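Tramau Event Entry Records: Data Card

Summary
Tramau is a table of ticket scans and customer care contacts from events held at the Tullunmont halls. It is maintained by Denix for promoters and venue staff who plan door staffing and help desk cover.

Contents
The release covers 122 events. Each row gives the event code, the door used, the time of the scan in five-minute steps, and the result (accepted, refused or referred). A second file lists customer contacts by topic, such as lost tickets, name changes and refunds. Events with fewer than 100 scans are left out.
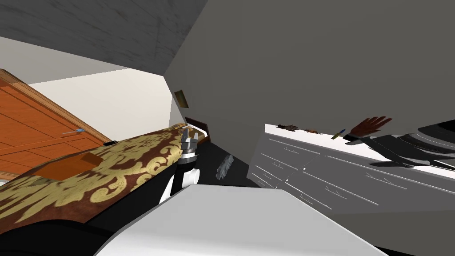
Simulated bedroom with patterned bed cover and orange cushion.

Privacy
Names, email addresses and card details were removed before the files left the ticketing system. Seat numbers are replaced by block letters.

Known limits
Door 51 was closed for repairs in February, and its scans are recorded under the main entrance. Guest list entries were kept on paper at Valentini events and do not appear.

Maintenance
Fongchan Jaidee is responsible for the files. Corrections should be sent to Iona Galbraith with the event code and the row number. Corrected rows are marked "R" in the last column.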